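Come and drive our arms: paid participants wanted for a gripper comparison

Posted Jan 23, 2021
Location: Rustidthorpe, ground floor, the building with the green roller door
Pay: $40 an hour, paid for the full session even if we finish early
Spots: 6 in the first round

Hi, I'm Thilini Bandara. I run the handling bench at Ninov, and I'm looking for people to come and spend a couple of sessions driving robot arms for us. You don't need to know anything about robots. In fact I'd like at least half the group to be people who've never touched one, so if you've read this far thinking it isn't for you, please keep going!

What we're up to

We've got two grippers to choose between and two ways of controlling them, and we've been arguing about all four for far too long. The grippers are called Boredo and Zakaria in our paperwork, so I'll use those names here. Boredo has long fingers and a light touch. Zakaria is shorter and stronger, and it closes faster than I'm entirely comfortable with, though we've turned it down a fair bit. Both bolt onto the same arm, and swapping them over takes me one cup of tea.

The two controllers are a hand-held one (you hold it, the arm copies what your hand does, you squeeze to close) and a desk one with a pair of sticks and a dial. I like the hand-held. Carmela Leone, who wrote most of the software for both, likes the sticks and can do things with them that make me a bit jealous. We've each practised so much that neither of us is any use as a test driver any more. I can't tell whether a gripper is easy or whether I've just learned all its bad habits.

So that's where you come in. We want fresh hands.

What you'd be doing

Each session is two hours with a proper break in the middle. You get a short run-through, a few minutes to wave the arm around and get a feel for it, and then you work through a set of small tasks. You do the set once with each gripper, and then we switch controllers and go again. The order gets shuffled between people so the last combination doesn't always win just from practice.

The tasks are ordinary things that turn out to be a pain for a machine. Putting lids on jars, folding a tea towel, picking up a coin, sorting cutlery. My favourite, and the one that has caused the most swearing, is the paper bag. You have to get small lab tubes in and out of a shopping bag. For you or me it's nothing. For an arm it's a soft thing with no fixed shape and a narrow way in, and the handles like to be exactly where you want to put a finger.

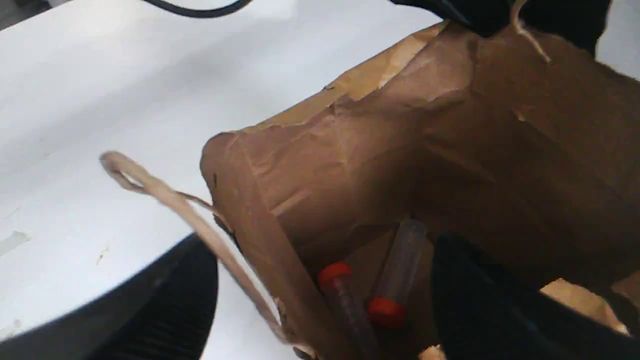
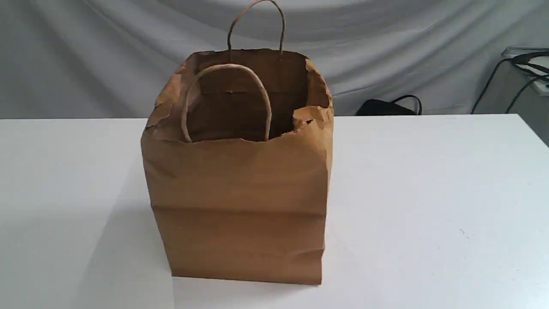

Kraft paper bags, plain ones, nothing special. We go through a lot of them. I put in an order for 200 in November and was told that was silly, and I've since put in another.

What I want from the bag task is less about how quick you are and more about where it goes wrong. Did you lose sight of the tube behind a finger? Did you catch the rim on the way out? Did you find yourself leaning over sideways as if that would help? (Everybody leans. I lean.) We time things, but your time goes in a spreadsheet with a number instead of your name and I promise it won't be read out to anyone.

After each combination you fill in a one-page form, then have a chat with me or Carmela about how it felt. Please be blunt. If you tell us the sticks are horrible, Carmela will cope. If you tell us the hand-held made your wrist ache after ten minutes, that's exactly the sort of thing I need written down.

There's a camera question as well. You'll be driving partly by looking straight at the table and partly from a screen that shows the view from the wrist. Some people ignore the screen completely and some can't stop staring at it. In the second session we take away your direct view for a few of the tasks, so you've only got the screen to go on. It's a strange feeling the first time and you can stop and have a breather whenever you like.

Who we're after

You need to be 18 or over, able to get to Rustidthorpe twice, and okay with sitting or standing at a bench for up to an hour at a stretch. The chair and the bench both adjust. You can sit for the whole thing if that suits you better.

Glasses are fine, contacts are fine. If you're colour blind that's fine too, just mention it on the form, as one of the sorting tasks uses coloured lids and I'll swap it for a different one.

Left-handers, please apply! The hand-held controller was shaped around my right hand and Carmela's right hand, and I have a nasty suspicion about how it'll feel in anybody's left.

I'd also love to hear from people who use their hands for a living. Hairdressers, sparkies, bakers, nurses, anyone who sews. And people who play a lot of video games, and people who have never played one. I'm after a mixed bunch, so don't talk yourself out of it.

If you've got a wrist, shoulder or neck injury that's giving you grief at the moment, drop me a line before you apply and we'll talk it over. It doesn't rule you out automatically.

The only people I can't take are those who've worked for us before, or who live with somebody who does. Sorry, that includes my brother.

Safety, the short version

You'll be at a bench beside the arm's working area with a line marked on the floor between you. One of us is always next to you with a hand near the stop button, and you've got a stop button of your own. Use it as often as you want. There's no penalty and we don't count a stopped run against you, we just reset the table and start that one over.

Long hair tied back, please, and no dangly scarves or lanyards. Closed shoes as well – it's a workshop and I do drop things.

On the health side, we're keeping it to one participant at a time, windows open, with everything you touch wiped down between people. Bring a jumper, because open windows. If you wake up with so much as a sniffle, ring me and we'll rebook, and you won't lose your place.

What we keep

We record what the arm does, what the cameras on the arm and above the table see, and how you move the controller. The cameras are pointed at the table. Your hands may turn up now and then, and if your face does, that bit gets deleted. Your form answers are kept under your participant number. If you change your mind after a session, tell me within 6 weeks and I'll pull all your runs out, no questions asked. You still get paid.

We're hoping to end up with 1000 good runs across the whole study, counting both rounds. That sounds like heaps, but most runs are over in a minute or two and they add up quickly once you get going.

Money and bits and pieces

It's $40 an hour, two sessions of two hours, paid by bank transfer after each one. You don't have to finish both to be paid for the first, though I'd much prefer you did, as the second session is where you stop fighting the controls and start having opinions.

There's free parking out the back. The bus stops at the corner and it's a flat walk from there. The front door has a small step and the side door has a ramp; tell me which one you'd like and I'll meet you at it. Tea, coffee and fairly good biscuits are provided. The loo is down the hall and the light switch is on the outside, which catches everyone.

Sessions run mornings, afternoons and a few early evenings, and I can be flexible if you do shift work. Put down every time that could possibly suit and I'll do the jigsaw.

How to put your hand up

Fill in the form linked at the bottom of the Ninov home page under "Take part", or print it and drop it in the letterbox by the roller door if you'd sooner use a pen. It asks for your name, a phone number, which hand you write with, when you're free, and a line or two about what you do with your days. That last one really is only a line or two. I don't need a CV.

I'll ring everyone who applies, including those who don't get into the first round. There's a second round planned once we've fixed whatever the first one shows up, and if you're happy to wait, I'll keep your form on the pile and call you about that one first.

If you've got a question the page doesn't answer, ask for me or Carmela at the front desk. She's the better one to ask about the software and the data, and I'm the one to ask about the grippers, the bench, access, or what happens if you break something. (You won't be charged. I've broken two sets of fingertips myself and I still work here.)

Thanks for reading all that, and I hope I get to see you at the bench!

Thilini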